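October, bench 2, after lunch

Zarkeck gripper kit, eval unit. Second day with it. Writing this up before I forget, tidy later.

Kit came as: two-finger gripper, wrist camera, breakout board, a bag of spare finger pads, cable that is too short. Drirnholm is the reseller and they want a yes or no by the end of the month. Quote is for 5 kits plus a year of support. Support part is still vague – asked them twice what "priority response" means in hours, got a brochure back.

Setup took most of the morning. Firmware on the breakout was older than the manual, so the calibration menu isn't where page 12 says. It's under Service > Fingers. Home first, then zero, then home again. If you zero first it throws error 243 and you have to pull the power. Manual doesn't list 243 at all. Sent it to Drirnholm.

Camera came up first try, no driver hunting. Focus is fixed. Good enough near the fingertips, mushy further out. Exposure hunts a bit when the arm swings past the window.

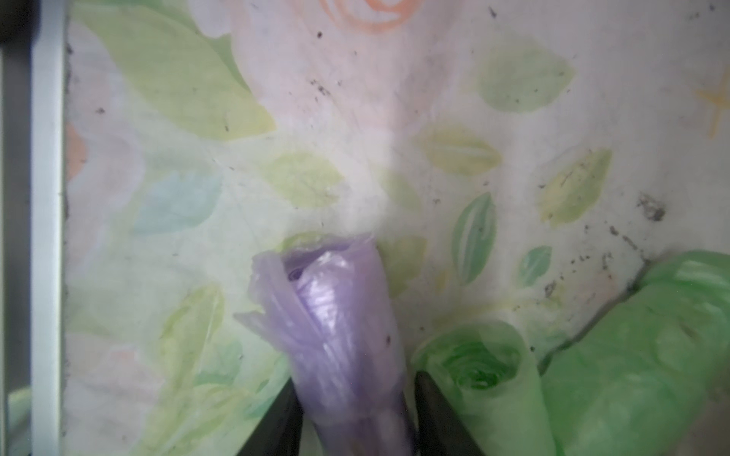

Soft stuff is the reason we're looking at this kit at all. Cervantes fingers on the old arm are fine on boxes and jars and hopeless on anything that gives. So bag rolls are a fair test: thin film, shiny, no two ends alike. The purple one between the fingers has a loose flap on its left side and a bright streak down the inner layer, and I want to know if the grasp software takes either of those for an edge. The green ones off to the right are the distractors. Printed leaves and flowers underneath should make segmentation work for its money. Wipe the surface down before the next run, crumbs all over it and I dont want them scored as objects.

Force setting: default is 191 in whatever units they use (manual says "counts", no conversion to newtons anywhere). Way too high for film by the look of the curve. Plan is to step down from there and log each one. Need the conversion table or the numbers are useless for comparing with Cervantes.

Finger pads – screws are tiny and the driver in the kit rounds them off. Use ours, red handle, top drawer.

Software side: Ikaston plugin loads, sees the gripper, sees the camera. Timestamps from the two are off by about half a second. Might be our clock. Check against the other laptop befroe complaining.

Open:
- conversion counts to newtons
- what 243 is
- longer cable, ours or theirs?
- price without the support year
- does the pad warranty cover wear

Leaning yes on the hardware, not sure on the contract. Arm is parked, kit left powered, don't unplug the breakout or the zero is lost.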